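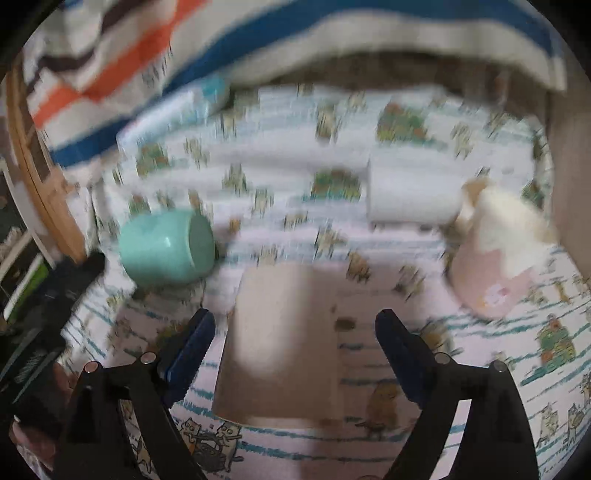

Putting the cups back

Last updated 6th January

The cups come out in December and stay out until I get tired of walking past them. This year I did it on a Wednesday, after work, with the printed cloth still on the table from lunch.

We have too many. Some came from my mother, some from the Lirnwood flea market, and a few from Kerubo Tanui when she moved and didn't want to pay to ship anything breakable. The mint green one is from her. It is the one everybody picks first, so it spends most of its life in the dish rack. The off-white one is mine and I use it for tea and nothing else.

I used to stack them, rim inside rim, and two Decembers ago I had to throw out a pair that had stuck together. Mercy Were told me to stop stacking and lay them down on a cloth while I decide where each one goes. I do it her way now. It takes up the whole table, but I can see what I own.

The shelf is 15 inches deep, which fits two rows. Everyday cups go in front. The ones for company go behind, and the ones I can't explain keeping go in a box marked Urio, after the street we lived on before. The box was almost full, so I gave three away to the office.

The cloth needs washing. It's a busy print with teal in it, and it hides tea stains well enough that I forget. I'll run it cold with the dish towels and hang it over the back door. If it shrinks any more it won't reach the ends of the table, and I'll have to go back to the plain one.

Next is the drawer under the shelf. I have opened it and closed it again.

Filed under: Kitchen, Small Jobs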